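Relum bimanual towel packing: README

Please read this part before the file list

Hello, and thank you for picking up the Relum recordings. This is the second release, put together in October by the bench group at Holtbridge, and it differs from the first mostly in what we took out. We had a fault in the left hand that went unnoticed for far too long, and I would much sooner you heard it from me than found it in your loss curves.

The task is a plain one: fold paper towels, then slide the stack into a clear plastic bag. The first release had 242 episodes. In 14 of them the left hand kept closing after it had been told to stop, gripping the plastic harder and harder until the operator hit the stop button. Nobody was hurt, but one finger cable was ruined — and so was a good afternoon.

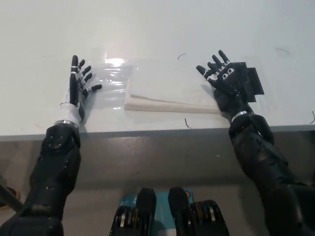 Head camera view, Relum bench: both hands, paper towels, clear plastic.

We traced the trouble to the Harahap hand driver. When a message was dropped, it repeated the last closing command instead of holding position. It now holds, and opens the hand if nothing new arrives within 10 control steps.

Known leftovers

The faulty episodes are in the folder called held_out, with their force logs, for anyone studying grip faults. Please don't train on them! A further 9 have short gaps in the left wrist data; these stay in the main set and are marked gap in the index.

If you run the Clasosham replay script on your own arms, update the driver first and keep a hand on the stop button.

Questions and corrections are very welcome — write to Mahtab Moradi at Holtbridge.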